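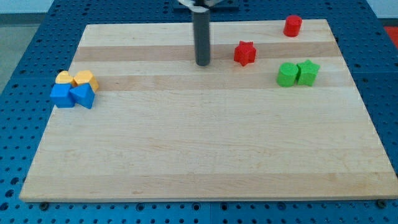
Pelano Teleoperation Study
Progress report to Bresar, second reporting period
Prepared by Sepehr Mirzaei

1. Status

Data collection for the tabletop pushing task is under way and on schedule. At the close of the period 465 demonstrations had been recorded by remote control and accepted into the training set. A further 52 were rejected at review, most of them for dropped command packets or for an operator pausing too long in mid-motion. The rejected runs are kept in a separate folder and are not used in training.

2. Task and setup

The workspace is a flat light-wood board on the perforated table. The arm carries a vertical rod with a rounded tip and moves blocks by pushing only; grasping is outside the scope of this phase. The block set has eight pieces in four colors, two of each: red star and cylinder, green star and cylinder, yellow-orange heart and hexagon, blue cube and triangle. Operators receive a short text instruction such as "push the green star to the left edge" and drive the rod tip with a handheld controller.

Starting layouts vary. Some have the blocks spread out, others have them touching in pairs or in tighter clusters. Clustered starts at the edge of the board take operators longer, as the rod has to be brought around the group before a single piece can be separated.

3. Changes since the last report

Tip speed is now capped at 80 millimeters per second. Under the earlier limit, operators tended to overshoot and then correct, and the trained policy copied the corrections. Command and joint logs are now written at the same rate -- previously they were resampled after the fact, which introduced a small lag.

Hand-guided demonstration was tried in the Guimarães lab and dropped for this task. The operator's arm blocked the view of the blocks during long pushes.

4. Open issues

Cylinders roll off line when struck away from center. The policy does not yet recover from this. Separation of touching blocks is also weak, and more demonstrations of that case are needed.

The replacement controller from Stuner has not been delivered. Collection continues on the old unit.

5. Next period

Recording of clustered starts will continue with 5 trained operators. A first comparison of policies trained with and without the speed cap is planned for September. No change to the budget is requested.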